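4.3 Descaling the Clamia countertop water boiler

Descale the boiler when the drop symbol shows on the panel, or after 200 fills, whichever comes first. In hard water areas the work may be needed every month.

Before you start

Switch the boiler off at the wall and leave it until the panel shows a tank temperature below 18 degrees. Have to hand one sachet of Timumo descaling powder (part 1224), a two-litre jug and a soft cloth.

CAUTION: Do not use vinegar. It attacks the lower tank seal, and damage of this kind is not covered by the guarantee.

Procedure

1. Remove the drip tray and lift out the filter cartridge. Set the cartridge aside on a clean surface.
2. Undo the two screws on the inlet cover. Take out the inlet washer and clip and put them somewhere they cannot roll away.
3. Dissolve the powder in one litre of lukewarm water and pour it into the tank.
4. Refit the inlet cover without the washer. Finger-tight is enough at this stage.
5. Switch on and hold the drop button until the panel shows code 1804. The cycle takes around 40 minutes.
6. When the panel clears, drain the tank through the tap. Fill with fresh water and drain again, twice.
7. Switch off at the wall. Refit the washer, clip, inlet cover and cartridge.

Note: If code 1804 does not appear, the lid is not fully closed. Press down on both corners and repeat step 5.

Small parts

Washers and clips are sold in pairs. Keep the spares dry and out of direct sunlight.

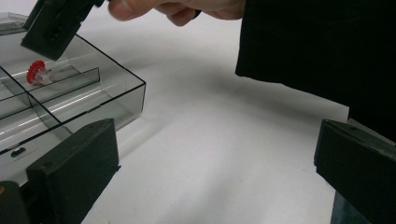
Replace the inlet washer at every third descale, even if it shows no wear. Orders placed before the end of February are supplied with the older black washer, which fits all models.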